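Fakance Clear Pen Box with Hinged Lid, by Brinon

A low, clear box for the pens and pencils that always travel over the desk. Length inside is 20 cm, so a new pencil lies flat. Weight is 136 g. Sold single or in a pack of 5 - the pack is cheaper per box. Item no. 502.
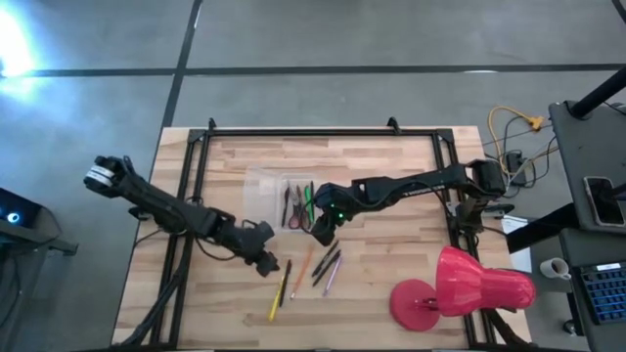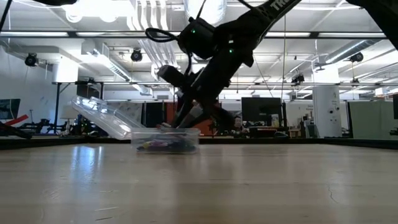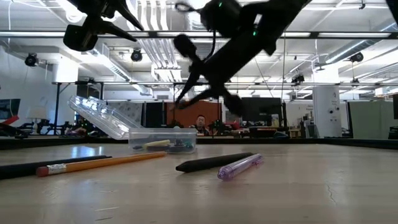
The lid stays on the box by its hinge, so you do not search for it later. The plastic is clear on all sides. Even with the ribbed lid tilted open, you can see through the wall that a yellow-green marker is inside. Please wash by hand only.

Last updated: March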